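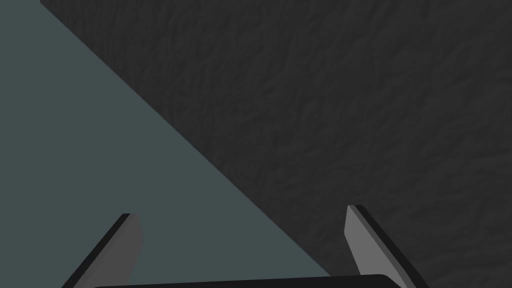
Neutral grays from the wide-format printer in the Brasotham office have a pink cast again, and I'd like this ticket left open until somebody finds out why. It was closed twice in June with "recalibrated, customer advised." I was the customer and I wasn't advised of much. Black text is fine. Bright colors are fine, or fine enough that I wouldn't argue. What goes wrong is the quiet stuff: a muted blue-green gray meeting a dark charcoal along one straight edge, like the two here, is the kind of pair where a shift shows right away, and our proofs are full of pairs like that.

- **Ticket:** 63
- **Printer:** Barros wide-format, second floor, Brasotham
- **Opened by:** Cleiton Cordeiro
- **Assigned to:** Vikas Vashisht, Bernbridge support
- **Priority:** Normal (I asked for High)

## What I've seen so far

The cast is strongest between mid gray and dark gray. A flat 50% gray patch looks warm coming off the roller and warmer once it has dried. Same file, same paper, sent to the printer at Nutalbridge: neutral. So I don't accept that it's the file, which was the first answer I got both times.

It isn't the monitor either. I don't use the monitor to judge. I hold the two prints next to each other at the window, and one of them is pink.

## Log

**9:10 am, Vikas:** Please run a nozzle check and a head cleaning and attach the result.

**9:40 am, Cleiton:** Done. No gaps in any color before the cleaning, no gaps after. I said the same on the last ticket. Gray patch unchanged, and we're down some ink.

**10:15 am, Vikas:** Could be the viewing light. Warm bulbs will make a neutral gray look pink or yellow. What's in the room?

**10:30 am, Cleiton:** The tubes over the proofing table are 3000 K, which I agree is a bad choice for a proofing table. The building went up in 1978 and I suspect the fixtures did too. But I've already compared at the window, and the Nutalbridge print looks neutral under the same tubes. Bad lighting doesn't pick one sheet out of two.

**11:05 am, Vikas:** Fair. Please reinstall the paper profile from the Barros download page and reprint.

**11:50 am, Cleiton:** Reinstalled, reprinted. Slightly different pink. I wouldn't call it better. I also tried some pale warm tones to see if they drift the same way. They don't seem to, or else beige hides it. A beige pleated lampshade could move a fair way toward pink before anybody complained.
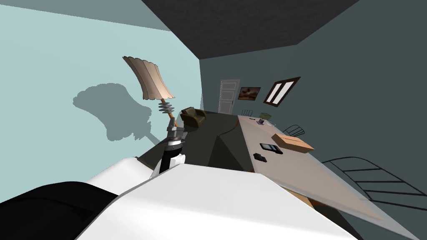
## Profile and driver settings

**1:20 pm, Vikas:** Can you read me the color settings in the driver, and in the program you print from?

**1:35 pm, Cleiton:** Driver: "Color management: Automatic." Program: "Let program manage colors," with the paper profile selected. I've never touched the driver setting. It was like that after your June visit.

**1:45 pm, Vikas:** That may be it. If both are on, the correction gets applied twice. Set the driver to Off, leave the program as is, and print the gray patch again.

**2:10 pm, Cleiton:** Printed. The cast is a lot weaker. I'm not ready to say it's gone. Two things bother me:

1. If this was the cause, it was the cause in June, and two technicians recalibrated on top of it.
2. The setting went back to Automatic when I closed the driver window and opened it again. I had to set it a second time before printing.

**2:25 pm, Vikas:** The second one sounds like the print server pushing its own defaults. I'll check the queue. Please don't change anything else for now.

**2:30 pm, Cleiton:** I won't. For comparison, could you also get me the driver version at Nutalbridge? I'd rather see it than be told it's "the same."

**3:15 pm, Vikas:** Nutalbridge is one version behind you, and its queue has driver color set to Off. Yours had Automatic saved as the default. I've changed it on the server. Restart your machine, then open the driver and confirm.

**3:40 pm, Cleiton:** Restarted. It says Off, and it still says Off after closing and reopening. Gray patch now matches Nutalbridge at the window as far as I can tell. The dark end I'm less sure of. Near-black still looks a touch warm to me, and dark grays are most of what we print this month.
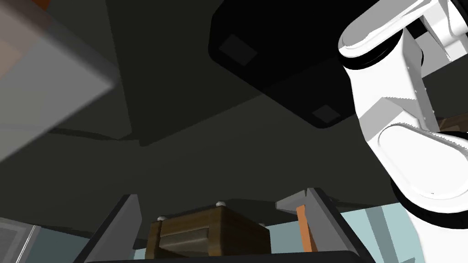 *Dark grays through the middle, small patch of orange at top left.*

**4:05 pm, Vikas:** Dark end could be the ink limit in the profile. I can build a custom one if you print the full chart and let it dry overnight. OK to close this and open a new ticket for that?

**4:10 pm, Cleiton:** No. Please keep it under this number. I'll print the chart before I leave and measure it in the morning. I also want a note on the server record saying who set that default and when, if it keeps that kind of history.

**4:20 pm, Vikas:** Status changed to Pending. Waiting on chart from Brasotham.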